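Quick setup for the Kenent two-arm sim kit, the cube sorting task. Written fast on July 25, 2025, fix it if you find somthing wrong. — Ingvar

**Before you start**

- Kenent license file in your home folder, not in the install folder
- 8 GB free on disk
- close the old Reseck viewer, it grabs the same port

**Steps**

1. Open the launcher, pick `two_arm_bins`. First load is slow. Leave it.
2. Set the seed to 21 if you want the same cube layout as Kári and me.
3. Turn on both views — overview and close-up. The close-up is off by default, no idea why.
4. Set gripper speed to 4. Anything higher and the cubes skid.
5. Hit Run. Let it go through 2 full rounds before you change anything.

Check the close-up when a finger gets near a cube. Overview is for the arms and both bins.

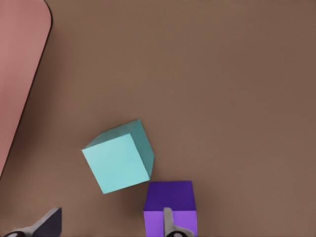
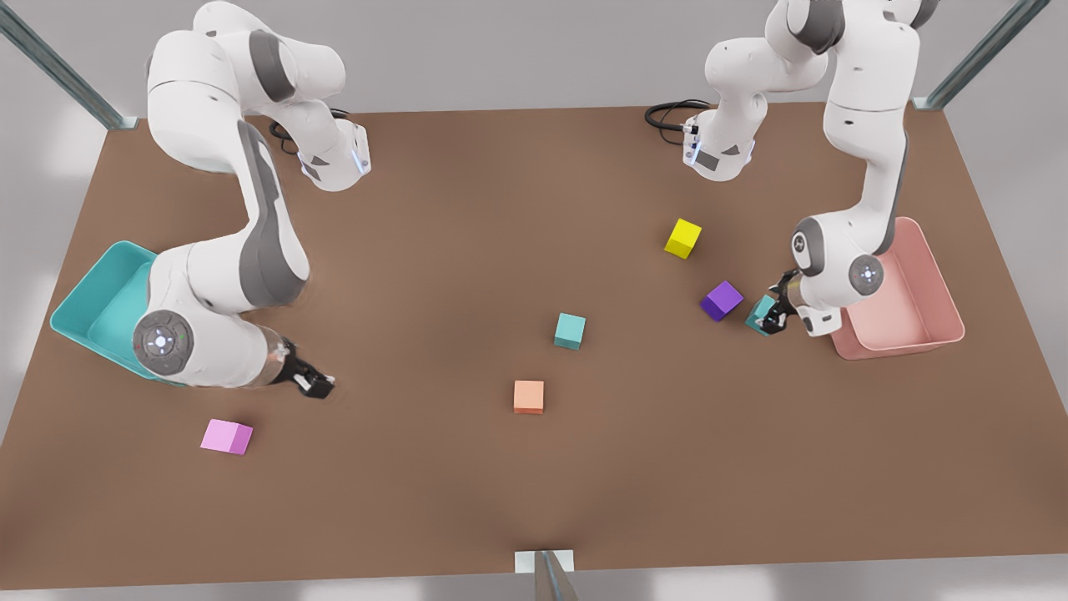

If an arm stops dead halfway, reset that arm only. Full reset wipes your log and you get to start over. Ask me how I know.

Colors for the cubes and bins are in `colors.cfg`. Save, then reload the task — it wont pick up changes live.

Is the kit worth paying for? For sorting practice yes. Docs are thin, support answered me same day. The grip settings alone saved us a lot of messing around. Wouldn't buy the add-on pack yet, Ásdís tried it and went back to the base kit.

Logs go in the Clorkness shared folder, one file per run, your initials first.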